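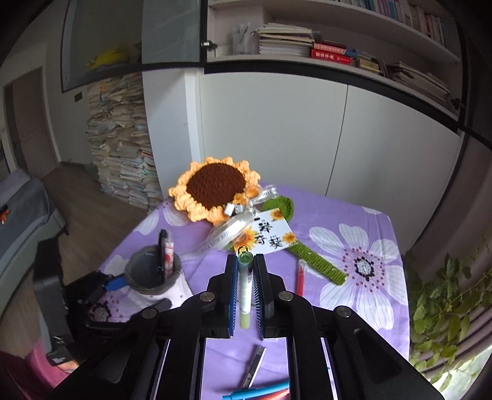 Skorport is looking for people who want to spend part of the summer picking things up and putting them down again, and telling us in detail how it went. We are comparing two sets of finger pads for our hand-held gripper, and we need many more hands on it than the ones in our office. The tasks are small and domestic. One of the first is a slim marker, gripped between the ridged blue pads and held upright over a patterned tablecloth, with pens and a utility knife lying nearby. It sounds easy. Try it with a round barrel and two parallel fingers and you will soon have opinions, and those opinions are what we're after!

The study is called Fladdale and it is run by Sum-yee Mak, who looks after hardware testing, together with Kwok-wai Ko on the software side. Our last round finished in December with 817 usable recordings, enough to show us that the two pads behave very differently on thin objects and hardly differently at all on thick ones. We would love to know why. This time we want 1,000 recordings, made in ordinary homes at ordinary tables, by people who hold the tool in their own way.

What you would do

Come in for a 2-hour introduction, where you try both sets of pads and learn to swap them (it takes a hex key and a little patience). Then take the gripper home and work through 48 short tasks, first with one set and then with the other. Pens into cups, caps off and on, a card out from under a ribbon, that sort of thing. After each task you fill in a few lines – did it slip, did you have to regrip, did your wrist complain. Please write down the failures too. A dropped pen is a perfectly good result.

Who can take part

Anyone 18 or over who can comfortably hold a hand tool for ten minutes at a stretch. Left-handers are very welcome, as we had far too few last time. You don't need any background in engineering. You do need a table near a window or a decent lamp, and a few everyday objects you don't mind dropping. If you live with other people, check that they are fine with recording in the room, and put away anything with names or addresses on it.

What you get

We pay an hourly rate for the introduction and for your time at home, and we cover travel. Everyone who takes part is invited to the results evening, where you can also try the pads on our Rellora arm and see how it copes with the tasks you did by hand.

How to apply

Write to Sum-yee Mak at the Skorport test desk by May 16, 2024. Tell us which hand you use, which evenings suit you for the introduction, and one object at home that you always find awkward to pick up. Please put Fladdale in the subject line.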